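Re: [home-automation] chores, are we there yet?
19 March 2019

> Laundry folding is a solved problem. Give it until May and the
> Stusel arm will be tending bar at your house.

Ha, I'd love that! But I'm still stuck on ice. Scooping it out of a bowl sounds like nothing, and then the cubes lock together and the scoop skates right over the top.
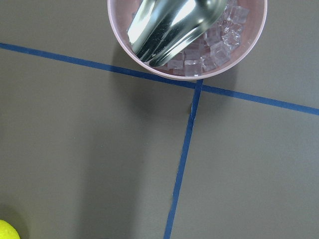

My best run with the Dreltel software was 4 decent scoops in a row, and that took about 600 tries to get to (my kid needed 5). Folding towels is great, but a towel doesn't slide away when you poke it. Has anyone on the list tried Lill for this kind of thing?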